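Lecture 3: Learning to grasp from failure relabeling

Last time we left the Lonell policy stuck on its training poses. Move the object somewhere new, and it fell apart. This week we look at my favorite fix, from Mansa Tetteh's thesis, and it's a beautiful idea!

Start with a simulated arm, a gripper, and one object on an otherwise bare table. The policy proposes a grasp and we run it. Most early grasps fail, and the old habit was to throw those runs away. Tetteh keeps every one. She relabels each failed run with the pose the gripper did reach, so it becomes a perfectly good lesson in getting there.
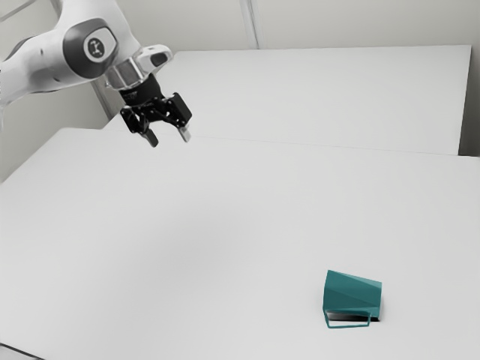 Fig. 1. Simulated workspace, gripper open, teal mug on its side.

Why bother with a mug lying down? Upright mugs are easy (come at the rim from above and you're mostly done). Tip one over and the handle, the opening and the body all suggest different approaches, so the policy has to choose.

With 2,000 simulated runs, the plain version had 387 successes to learn from. The relabeled version learned from the whole set, and that's with no extra simulator time!

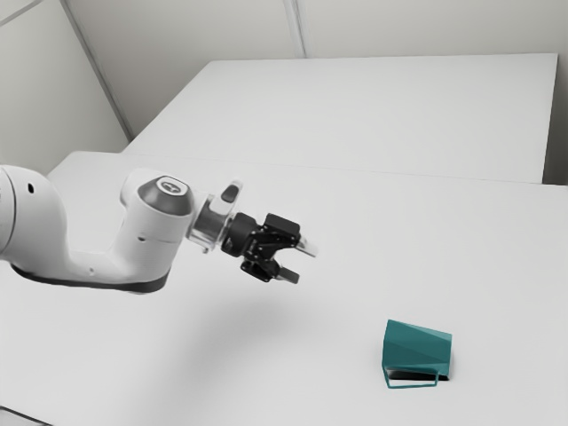 Now the catch. Relabeling teaches reaching very well, but closing the fingers at the right moment still needs real successes. Fulgencio Cantero's Drirura sampler mixes the two kinds of data, and we'll derive its weights on the board.

Before next class: read Tetteh, chapter 3, and try problem 27.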